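How to claim a welcome bonus at Duvitz Bingo

You need to be signed in before you start, and your email address has to be confirmed. The offer stays on your account for 2 days after sign-up.

Open the Cashier and pick a deposit method. Tick the bonus box before you enter an amount – it is off by default, and support won't add the bonus later.
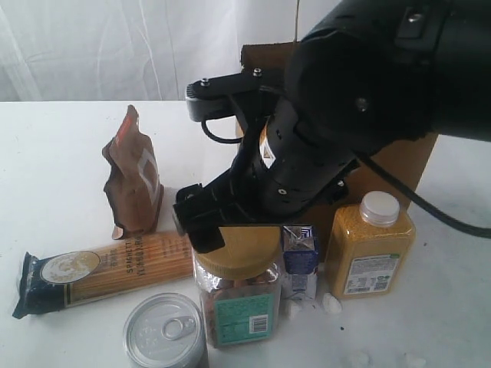
Type in your deposit and press Confirm. Two balances will show at the top of the lobby, one for cash and one for bonus. Cash is always spent first.

To check how much you still have to wager, go to My Account, then Promotions. Rosaire Chan's test account showed 119 tickets to go after one evening in the Nirkent room.
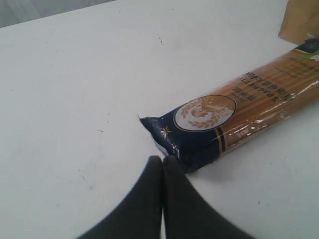
A sealed package of spaghetti on a white table.

Not every room counts. Tickets bought in Ditent are left out, and slots count at half. If you want to drop the bonus, press Forfeit on the same page – your cash balance stays put.

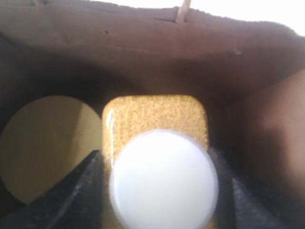 Brown surface, with a pale strip sticking up at the top.

Withdrawals open once the counter reads zero. Guide by Archie Munro.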